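Old office desktops: can the recycler take them in the same pickup as our cardboard bales?
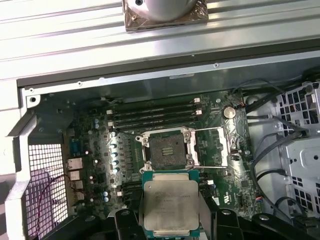 A square processor near the socket inside a desktop workstation.

Last updated: 15 Dec 2021

Mwajuma Chege

We run a small packaging warehouse outside Stasden. For the past few years we've baled our own cardboard with a vertical baler and had Plilico collect the bales. That side works fine. We get a rebate on the cardboard and our trash bill has gone down.

Now the front office is replacing its computers and I have 30 desktops to get rid of, plus a box of keyboards and power cords. The cases are steel and some parts inside are aluminum. One of our dock guys suggested running the empty cases through the baler and sending them out with everything else as scrap metal. My manager likes the idea because it would save a separate pickup.

Before I say yes or no, I'd like to know a few things. Can a cardboard baler handle computer cases at all? Would a hauler take them on the same truck? And is it worth stripping the boards and processors out first, or do I just send the machines whole? We own the baler outright, so there is no lease to worry about. It's an older Gustier and the manual is long gone.

Vilmos Fodor

Don't put them in the baler. A vertical baler made for cardboard is built to press something that folds. Steel cases have corners and rails that don't fold evenly, and you can bend the platen or score the chamber walls. I have seen a platen go out of square from one load of shelving and it cost more to fix than the scrap was worth. After that every cardboard bale came out crooked and the ties kept slipping.

The other problem is the bale itself. If your mill or your hauler finds metal in a cardboard bale they can downgrade the whole load or send it back to you, and you pay the freight. Keep the two completely apart, including where you stack them on the dock.

Also look inside every machine before anyone crushes anything. There is a coin battery on most motherboards. If there are laptops in the pile, those have lithium packs, and a crushed lithium pack in a chamber with cardboard dust in it is a fire.

What I would do is stack the desktops on pallets, two pallets if they won't sit safely on one, shrink wrap them and call an electronics recycler. Ask for the price by the pound for whole units and for stripped units. Get both numbers before you spend any labor on it.

Nicanor Collado

just call a scrap yard, they took ours no questions. got a few bucks for the whole truckload

Davina Yule

I handle waste contracts for a group of 7 stores, and we went through this in April. A few points to add to what Vilmos wrote.

Check your state rules before using a scrap yard. In a lot of states a business can't put computers in the trash, and some states want you to keep proof of where they went. A scrap yard receipt may only say "mixed metal," and that won't help you much if somebody asks later. Ask the recycler for a certificate with serial numbers on it.

Pull the hard drives or get written confirmation that they will be destroyed. We had our drives shredded on site, then sent the rest whole.

On stripping, we tried it with one pallet. Boards and processors do bring a better price per pound than a complete desktop, but it took our guy most of a shift, and when I worked it out we came out $63 ahead before paying him. We left the remaining ones alone. If you had hundreds of them the answer might be different.

As for the truck, read your Plilico agreement and look for the list of accepted material. Ours with another hauler named cardboard and film only. They were willing to do an electronics pickup, but it was a separate order with its own paperwork and a different driver. The power cords can go in their own box, and most recyclers will pay a little for the copper.

Mwajuma Chege

Thanks, all. I told the dock to leave the baler alone. We have a quote request in with an electronics recycler in Eze for whole units, with the drives pulled, and I'm waiting to hear back on the certificate.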